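Progress report to the Vanarmont Fund
Endoscopy nurse training, Lillard and Jilstead clinics
Jul 2, 2022

The grant pays for a training post in the endoscopy unit at Lillard and for outreach sessions at Jilstead. The report covers the period since the last payment in March.

The unit carried out 1,584 procedures in the period. Of these, 110 were done at Jilstead, where the service had been closed for want of trained nurses. Waiting time for a routine colonoscopy at Lillard is now 15 weeks. We had hoped for less, but one procedure room was shut for repairs to the air handling and the list had to be cut.

Two nurses have finished the first part of the course and are signed off to assist at upper endoscopy. A third started late and will complete the same part in the fall. The written bowel preparation guide has been redone in plain English, and the Đàm translation office is working on the Vietnamese version. Late cancellations for poor preparation are being logged at both sites, and the numbers will go in the next report.

Spending is within budget apart from travel, which is over because the Jilstead sessions were moved to mornings and staff now stay the night before.
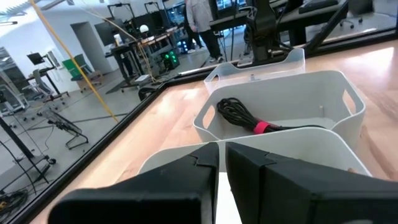 The second payment will go toward the course fees for the advanced module and a practice model for polyp removal. Delivery of the model has been put back once by the supplier. We ask that $100 left over from printing be moved to the travel line.

Submitted by the Endoscopy Unit, Lillard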